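Chapter 7
Cloth in the Bedroom: Folding, Draping and Putting Away

Most people learned to fold from somebody who was in a hurry. This explains a good deal about the state of most people's closets. A parent held two corners, shouted for the other two, and the lesson was over before the sheet touched the floor. Everything since then has been guesswork, repeated weekly.

The earlier chapters dealt with things that hold still. A pot stays the shape of a pot while you look for its lid. Cloth has no such manners. Pick up a shirt by the collar and you have one object; pick it up by the hem and you have another, with the sleeves in your face. Before you can put a piece of cloth away, you have to persuade it to be a rectangle, and it was not consulted about this.

The bedroom is where the problem collects. In the Karnville household survey, which followed 76 homes through one September, the bed was the place where clean laundry was most often set down and least often picked up again. Households reported 3565 separate pieces of cloth left on beds during the month. Of these, 2419 were still there at bedtime, at which point many were promoted to the chair.

We will begin with the bed, then, and with a single piece of cloth. Students who have come straight from Chapter 6 and its drawers may find this slow. They are invited to try a fitted sheet and come back.

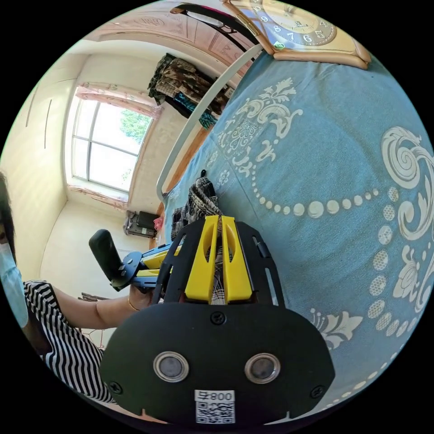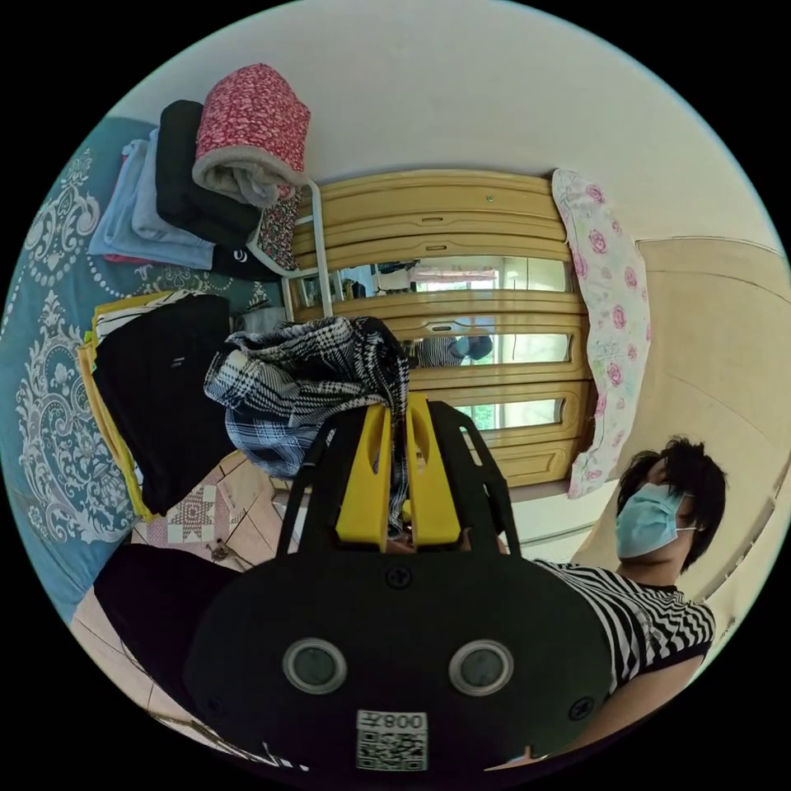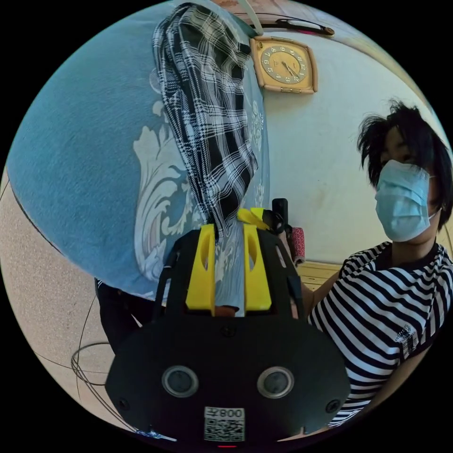

The plaid cloth in three views. The mirrored wardrobe is in the second, the blue and white floral fabric in the third.

7.1 HANDLING SOFT GOODS

Plaid is a kind choice for a beginner. The checks are a ruler printed on the cloth, and if the lines of the top layer run along the lines of the layer under it, the fold is straight. If they don't, the cloth will tell on you from across the room. A plain cloth keeps your secrets until it is on the shelf, where it leans.

Three words will be used throughout the chapter, and they are worth getting straight now.

Hang. What cloth does when it is held at the top and left alone. A hanging cloth shows you its longest edge, usually after you have grabbed the wrong one.

Bunch. What cloth does when it is held anywhere in the middle. Bunching is often treated as a mistake, but it is a perfectly good way to carry something from one side of a bed to the other. It only becomes a mistake when you call it folding.

Drape. Cloth resting over something else, such as a rail, a chair back or another piece of cloth. Draping is the honorable halfway house between dropped and put away. Some garments have lived there for years.

The order of work is the same for nearly every flat piece. Find a corner. Run a hand along the edge to the next one – along the edge, please, and not across the middle in the hope of saving time. Lift both corners, let the rest hang, and lay the cloth down away from you. Smooth it once. People who smooth four or five times are putting off the fold.

A patterned bedspread makes a poor background for this. Large flowers under small checks give the eye too much to do, and edges go missing. If the bedspread is busy, fold it back or spread a plain towel over it before starting. The Lerkitz method skips this step and recommends practice. Readers may decide for themselves how much practice they have in them.

Where the cloth goes next depends on the wardrobe, and Section 7.3 takes up shelves, rails and the deep corner at the back where scarves go to retire. Mirrored doors deserve a word here, though. They are useful for checking a long drape without walking around the bed, and they also show you the pile twice.

Before reading on, take one towel and one shirt from wherever they are now. Fold each by your usual method and set them side by side. Leave them until the end of Section 7.2, when you will be asked to unfold them both.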